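Reading time: 2 min

Toiletry kits: we're nearly there!

Monday, October 14, 2019

What a response! When Lemlem Yilma first suggested that Hunora put together toiletry kits for people arriving at the night shelter with nothing in their bags, we figured we'd manage a shelf's worth before winter. The pledges now stand at 2,230 kits, and the goal for the end of January is 3,000. I keep checking the number over breakfast, which my family is getting tired of.

The contents are simple on purpose. Every kit gets a toothbrush, a travel-size toothpaste, a comb, soap, and a little empty bottle people can fill from the big shampoo jugs at the shelter. Silviu Pop spent a whole evening comparing little bottles (he has strong feelings about caps now) and I'm so glad he did, as a leaky one can ruin everything else in the pouch.

Toothbrushes are the item we get asked about most. Please keep them in their wrappers! Any color, any brand, soft bristles if you have the choice. A wrapped brush can go straight into a kit, and a loose one can't be used at all, even if it's brand new.

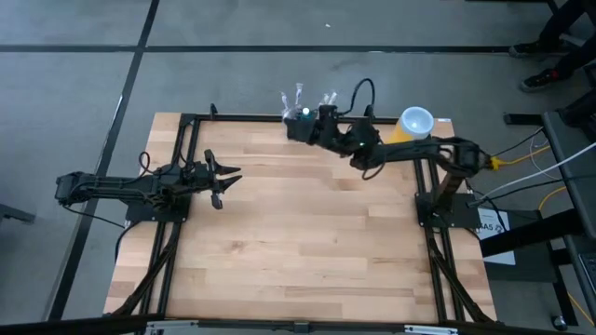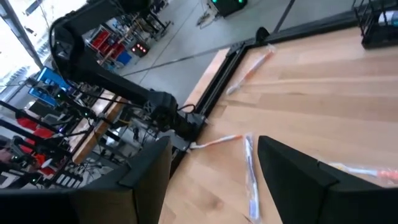
Senga Morrison has been trying out different packing orders, and her favorite so far is flat things first, then the soap, then the bottle standing up along the side with the toothbrush next to it. It sounds fussy, but the pouch zips shut without a fight, and you can find the toothbrush in the dark. Try it with your own travel bag, I did and I'm a convert.

We're still short on combs and on small soaps, the hotel kind. Jong-dae Kang has offered to pick up from anybody on the east side of town who has 12 or more of anything, so don't let a heavy box put you off. Smaller amounts can go in the drop box by the door at Vusa during opening hours.

And if you'd like to write a card to tuck inside, please do! Keep it short and friendly, first name only. Last winter a man at the shelter told Lemlem he still had his card in his wallet, and she's been collecting blank ones ever since. There's a stack on the front desk with pens, so you can write 2 or 3 while you wait for your coffee.

We use cookies to remember your newsletter preferences. Accept | Manage settings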